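¿Quién va a doblar las toallas?

25 de septiembre de 2026

En el taller de Bravau, una empresa pequeña que prepara pedidos de menaje, hay una pared con las tareas que la dirección quería dar a las máquinas. Son 62 papeles. Algunos llevan una marca verde, pero la mayoría sigue sin marca, y entre estos últimos están "vaciar el lavavajillas" y "recoger lo que se cae al suelo".

Yo fui allí con una pregunta sencilla: ¿pueden ya los robots hacer los trabajos de la casa y del taller? La respuesta que me dieron fue larga y dependía mucho del objeto. Una caja rígida, siempre igual, no presenta gran dificultad. Una bolsa medio llena es otra historia, y una toalla es todavía peor, porque cambia de forma cada vez que se la toca.

Por eso muchos ensayos comienzan con piezas de plástico sobre una tabla: cubos, cilindros, estrellas, un corazón. Parece un juego de niños, y en parte lo es. Un cilindro se puede agarrar igual desde cualquier lado; una estrella pide pensar antes dónde se pone la pinza. Quien ordena una cocina resuelve este problema sin darse cuenta, con cada taza y cada cuchara.
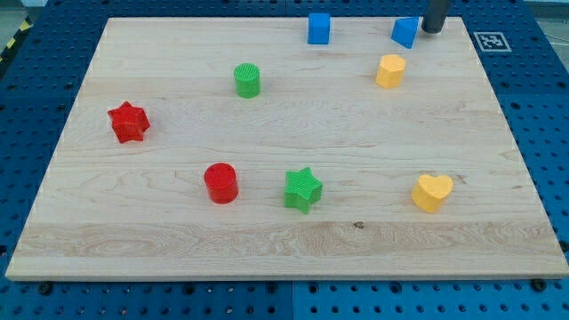 Partanen lo ve con menos paciencia y me dijo que lleva demasiados años oyendo que el robot doméstico llegará pronto, que en su casa la ropa se sigue doblando a mano y que no piensa pagar por una máquina que necesite la mesa despejada para trabajar.

Es una objeción justa. En Bravau probaron durante 3 semanas un brazo para colocar tarros en estantes. De 162 tarros, 2 acabaron en el suelo, un resultado que a mí me pareció bueno. Al encargado no tanto: un tarro roto obliga a parar la línea, y barrer los cristales no estaba entre las capacidades del brazo.

La próxima prueba será en diciembre, con bolsas de tela. Las toallas, de momento, esperan.

Artículos relacionados
El almacén de noche
Aspiradoras y alfombras, una relación difícil
Cuánto cuesta parar una línea

Contacto | © 2026 Rusosia | Volver arriba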